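Maline: crumpled packaging, two arms, and a number I don't fully trust

8 min read

23rd March — Tomás Kinsella

# Maline

Maline is a set of teleoperated tabletop episodes with two small arms and used food packaging. We collected it to test a claim that had been going around our group for a while: that pretraining a policy on tidy, rigid objects gives you most of what you need for soft ones, and a short fine-tune does the rest. I didn't believe it when we started. I believe a weaker version of it now, and I have tried to write this card so you can see how weak.

If you only want the files, skip to Layout. If you plan to cite the success rate, please read Results and What the score hides first.

## Contents

- 1497 episodes after filtering, down from 1934 recorded
- Head camera video, joint positions and gripper commands for both arms
- One instruction string per episode
- A held-out evaluation split of 200 episodes
- Scoring scripts for the clearing task

We dropped episodes when the video and the joint log disagreed on timing, when an operator stopped and restarted, or when the gripper command was saturated from start to finish. The dropped ones are not in the release. Ľubomír Polák wanted them kept as a separate folder and he may have been right, but the timing errors are bad enough that someone would have trained on them by accident.

## Task

Loose packaging is placed between the arms and has to be cleared from the work area. Either arm may be used, and using both is allowed. Items include wrappers, pouches and paper bags, flattened or crumpled, some overlapping. The instruction names an item or says to clear everything.

We picked packaging for a dull reason. It's cheap, it never keeps the same shape twice, and a bad grasp doesn't break anything. It also has shiny surfaces, which the depth methods we tried earlier handled badly. Maline has no depth channel, and you shouldn't try to recover one from the video and then report it as ground truth.

## Layout

```
maline/
 episodes/
 train/
 heldout/
 instructions.csv
 rejected_ids.txt
 score/
 clear.py
 touch.py
```

`rejected_ids.txt` lists identifiers only. `touch.py` is the older scorer, left in so the early numbers can be reproduced. Don't use it for new work. It counts an item as handled when a gripper closes near it, and a policy can do very well on that by closing on nothing in the right neighborhood.

## Method

Two policies, same architecture, same number of steps.

**Kunden** is pretrained on our rigid-object recordings (blocks, cups, boxes) and fine-tuned on 1121 Maline episodes.

**Pisside** is trained on the same 1121 episodes from scratch.

The rest of the training pool was used for picking the checkpoint. I would have liked a third policy, pretrained on soft objects of a different sort, because without it you can't separate "rigid pretraining helps" from "any pretraining helps". We didn't have the recordings. Anyone who reads the Kunden result as evidence for rigid objects in particular is reading something into it that we never tested.

Actions are absolute joint targets. We tried relative targets first and they drifted on long episodes. The operator interface is called Ibrahim in the code, after the branch it was written on, and you will see that string in the logs. It is safe to ignore.

## Results

Kunden cleared more items than Pisside under `clear.py`, and the gap held up when we reran training with new seeds. It was smaller on instructions that named a single item and larger on "clear everything". I'm not printing a headline percentage here. The first draft had one, and within a day it had been pasted into a slide deck without the conditions attached. Run the script on the held-out split and you will get the table, broken down the way it should be.

Here is what I'm willing to say:

- Pretraining helped with the approach. Arms moved to a sensible place sooner and collided less often.
- Pretraining did little for the grasp itself. Once a gripper was at the item, the two policies failed in much the same ways and at close to the same rate.
- Most of the gap comes from episodes where Pisside ran out of time. Double the time limit and a good part of it goes away.

That last point bothers me. A time limit is a number somebody chose, in this case me, and a different choice would have made a much less exciting paper.

## What the score hides

`clear.py` looks at the final state only. An item dragged out by one corner scores the same as an item picked up and placed. If two items leave together when the instruction asked for one, the script marks the episode as failed, but it doesn't tell you which kind of failure it was. Stelios Antoniadis went through the failed held-out episodes by hand and found that double picks make up a large share of them. Overlap is the hard part of this task — harder than shape, I think — and the dataset doesn't label it.
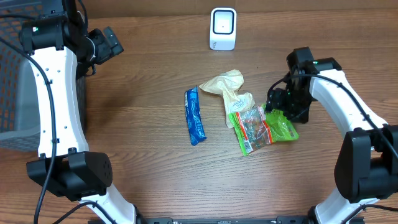 Chiến Lương objects to my reading of the overlap cases. The policy, on this view, has no trouble telling two items apart, and what goes wrong is that the fingers close too low and take whatever is underneath. The suggested check is to fine-tune with a slightly raised grasp height and see whether double picks fall without any change to the vision side.

It's a fair objection and a cheap experiment, and we haven't run it. Until somebody does, treat my sentence about overlap as an opinion. My doubt about the grasp-height story is that thin wrappers lie nearly flat, and raising the fingers may simply swap double picks for misses. The success rate would then stay put and both of us could claim to be right.

## Known problems

- **Lighting.** All episodes were recorded on one table in one room. Don't claim generalization to new rooms on the strength of the held-out split.
- **Operators.** The held-out split shares operators with the training split. We noticed this late. A policy may be picking up one person's habits, such as always starting with the right arm, and getting credit for it.
- **Instructions.** Many were written after recording. Some name a color where the item has several.
- **Repeat items.** The same physical wrappers show up in both splits, usually more crumpled in later recordings. The shapes are new but the printing isn't.
- **Gripper log.** We store the commanded opening, not the measured one. You can't tell from the log whether anything was held.

Lahcen Chraibi has a patch that splits by operator. In a first run the gap between Kunden and Pisside narrowed. It didn't close, but that was a single seed and I wouldn't lean on it in either direction.

## Suggested use

Maline is reasonable for comparing policies against each other on the same split, with the same time limit, stated in the text. It is also fine as extra fine-tuning data if you already have a two-arm setup of similar size. I would not use it to argue that a method "handles deformable objects". Wrappers and paper bags are a narrow slice of that, and cloth, cable and anything with liquid in it will behave differently.

If you report results, please include:

1. the scorer used
2. the time limit
3. the number of seeds
4. single-item and clear-everything scores, kept apart

## Changes

- November: first internal copy, scored with `touch.py`
- Current: timing filter added, rescored with `clear.py`, operator overlap documented

Corrections go in the issue tracker. Include the episode identifier and the frame index, or we won't be able to find what you mean.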